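Gellwood Robotics Club: spring term round-up

The club has moved to Saturday mornings for the rest of the term. Doors open at 9.30 and we finish at 12.30. The upstairs room is still booked for us, and the smaller room next door is free from 11 for anyone who wants to work quietly. Please sign in at the front desk, even if you are only dropping off a laptop.

Walking group

Most of the work this term has gone into the simulated walking task for the Jonton Cup. Teams are given a humanoid robot and a set of furnished houses, all inside the simulator, and have to get the robot from a start point to a named piece of furniture without touching anything on the way. The judges run each entry in houses the team has not seen before, so there is no point in learning one floor plan by heart.

We have six members on the team. Inger Bech and Tymofii Derkach are writing the walking controller, Yaneth Giraldo is looking after the room layouts, and the others share testing and the logbook. Murray Sawatzky is the adult lead and signs the entry form.

The controller was working on plain grey floors by half term. Moving it to the furnished houses set us back by three weeks. The robot kept slowing down or stopping on shiny floors, and it took a while to find out why. Tymofii's obstacle check was using the camera picture and treating bright reflections as things in the way. He has now changed it so that the depth reading has the final say, and the camera is only used to recognise furniture. Stops for no reason have dropped a great deal, though they still happen near rugs with thin pale lines on them.

Yaneth has also been changing the houses between runs. She swaps wall patterns, floor patterns and ornaments and leaves the big furniture where it is. If the robot can find the bookcase when the walls are plain but fails when they are covered in triangles, we know the fault is in the recognition and can leave the legs alone. It is slow work and she has kept careful notes, which are in the shared folder under "rooms".

Over the term we logged 1105 runs. Of those, 707 reached the target without a touch. The rest were falls, bumps or time-outs, and a good number of them date from the weeks before the depth fix. Settimio Morelli is sorting the failures by cause and would like help from anyone who can spare an hour with a spreadsheet.

Practice house two

The second practice house is the one we use most. It has a glossy patterned floor, a reflective ceiling and a tall opening between two rooms. The bookcase is the usual target, and the long console tables with their thin metal frames make good obstacles. Thin table legs are harder for the depth check than a solid cupboard, and Inger has added a wider safety margin for them. The margin can be changed in the settings file if you find it too cautious.

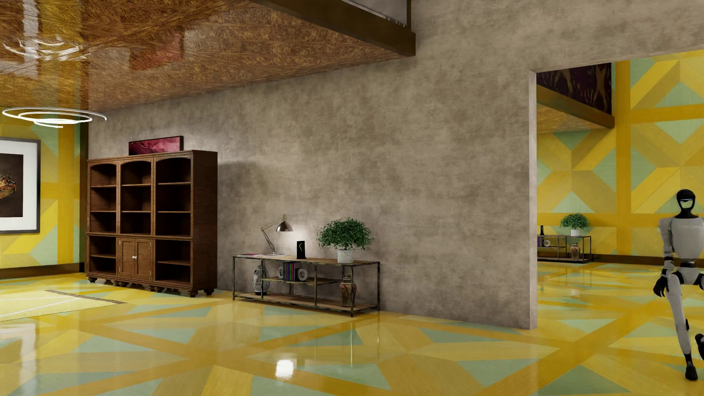

Dates and jobs before the summer

Entries for the Jonton Cup close at the end of May. The team needs a finished controller, a two-page report and a short screen recording of one full run. Inger is writing the first draft of the report and wants comments by the second week of the month.

The club computer called Amon is back from repair and has been set aside for long test runs. Please do not log other people out of it. If a run is in progress there will be a card on the keyboard with a name and a finish time. The older computer, Sabatier, is free for everything else, but it struggles with the furnished houses and is better used for the plain floor tests.

Test runs should be done in batches of 50, with the same settings throughout. Write down the house, the start point and the version of the controller before you begin. We lost a whole morning's results in March when two versions were mixed up.

New members are welcome in all groups. You do not need to have written code before. The beginners' table starts with a simple wheeled robot in the simulator and moves on to legs when people feel ready. Speak to Murray at any session, or leave your name at the front desk and he will ring you back.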